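Beige carpet in a rented flat – clean it, cover it or give up?

jerular_jo
Wed 9 September
So we've been in the Dradham flat since March and the carpet is wearing me down. I got a quote of 300 quid for a proper clean and the landlord won't chip in. Has anyone hired a machine and done it themselves?

Cludik
Hired one for 25 quid a day, did the whole downstairs. Go easy on the shampoo, I used far too much and it was sticky for weeks!

MDoucette
I'd leave it alone and get a big rug. Low pile takes a rug really well, it doesn't ruck up like it does on the thick stuff.

jerular_jo
Thought about a rug, but I can't decide between plain and patterned. These are the sort of colours I mean.

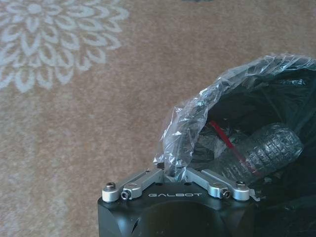
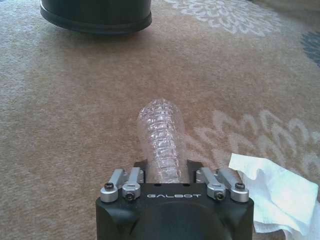
Pinky beige with the white flower first, tan with the paler flowers second

Cludik
Sorry, but pale flowers on a floor you eat dinner over? You'll be scrubbing those petals every Sunday. Properly plain every time.

MDoucette
Disagree completely. Plain shows every crumb – we had plain for years and I hated it. A bit of pattern hides a lot. I like the pinky one.

Cludik
Pattern hides crumbs, it doesn't hide gravy, Mackenzie.

issahaku_dad
Whichever you get, don't pay 500 for it. Ours came from the clearance place behind the station and it's lasted two kids and a dog. Also check your tenancy, ours said we had to get the carpet cleaned professionally when we left.

jerular_jo
Oh no, I hadn't even looked. Off to dig out the paperwork, will report back.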